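Search this site Go

Flulleo: a two-arm sorter in a shared workshop
Project report, June 2026
Lihua Qian and Euan Yule

So our goal was simple (we thought!): get two robot arms to sort bathroom stuff into plastic bins without squashing anything. I did the grippers and Euan did most of the code, with Yanling Ye checking our wiring.

1. Grippers

I spent way too long on fingertips. The first set slipped on anything shiny, so we went to flat black pads, and I set the close speed at 96 on our scale, down from 153. Soap is my favorite test item. It's got nice square edges, but at an angle in the tray it's a pain to line up on, and the little upright box behind it loves to get knocked over. 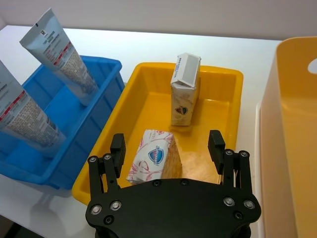 2. Layout and test runs

We kept the yellow tray in the middle so either arm can reach it, with the blue bin on the left and the deep yellow one on the right. We did 300 practice picks before Euan would let both arms move at once, and I'm glad he did! Most misses came from the left arm closing too early.
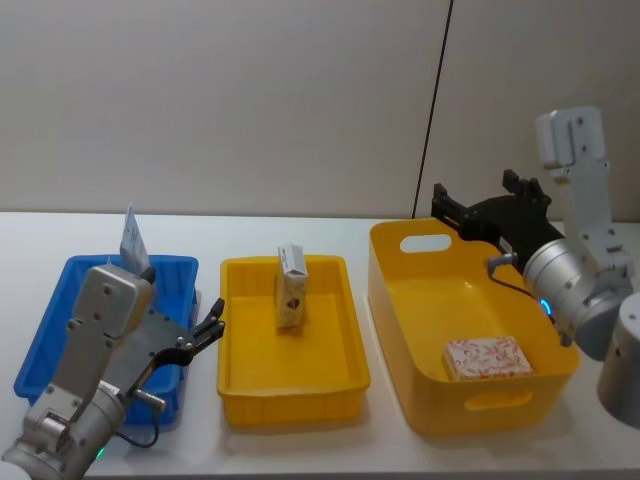 Fig. 2. Both arms at the table, grippers open.

3. Still to do

Softer pads, a slower lift for the tubes, and tidier cables. Euan wants another 300 picks with the bins swapped.

Contact: Zaltden Workshop front desk | © Zaltden student projects | Back to top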